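Search this site Enter keyword Go

PRESS RELEASE

Drernuter recalls finger clamps on Pastor hand-held grippers after grip failures

TAMCOMBE, 2026-10-05 – Drernuter is recalling the finger clamps on 636 of its Pastor hand-held grippers. The clamps can work loose under a side load and let go of whatever the gripper is holding. Owners should stop using affected units until new clamps have been fitted.

The company has received 16 reports of dropped objects since April. In 3 of them a person was hurt. Two users had bruised feet, and a third cut a hand on a glass jar that broke on a bench. All three have returned to work.

The Pastor is used by laboratories and training rooms to record how people pick up everyday items, so that robot arms can later be taught the same motions. It has two fingers, each with a clamp bracket on its inner side. Drernuter traced the fault to the screw that holds the bracket in place. On units from one production run, the thread-locking compound was applied before the parts had been cleaned of cutting oil, and it did not cure fully. The screw then backs out a little at a time as the fingers open and close.

The early signs are easy to miss. A loose bracket may still close squarely on a flat box and only shift when the fingers meet a curved surface. Most of the reports involved bottles and jars held upright. 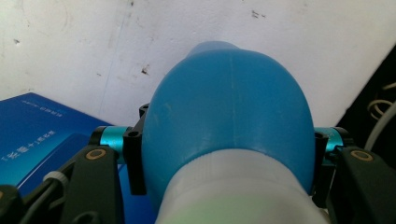

"We tested the clamp for straight pulls and it passed every time," said Noelia Soler, head of product safety at Drernuter. "We did not test it enough with round objects being turned in the grip. That was a gap in our test plan, and we have closed it."

The new test runs each sample clamp through 200 grip-and-turn cycles on a round container, with the screw checked for movement at the end. Replacement clamps use a longer screw and a lock washer, and no longer depend on the compound alone.

Skakard, the company that assembles the Pastor for Drernuter, has changed its cleaning step and now keeps a signed record for each batch. Units assembled after the change are not part of the recall.

"The first two reports were logged as user error, and they should have been looked at sooner," said Abilio Casado, who manages the Skakard assembly line. "Every returned clamp now goes to the line and to the safety team on the same day."

What owners should do

Check the serial number on the underside of the handle. Affected units have a serial number that begins with PT4. Do not tighten the screw and carry on – a retightened screw can loosen again.

Drernuter will send a free clamp kit with printed instructions. Owners who do not want to fit the parts themselves can return the gripper to the Tamcombe service desk, with shipping paid by the company. Old clamps should be sent back in the bag supplied with the kit.

Recordings made with an affected unit are not lost, but users may want to review any in which an object slipped.

Press contact: Drernuter Product Safety Office, Tamcombe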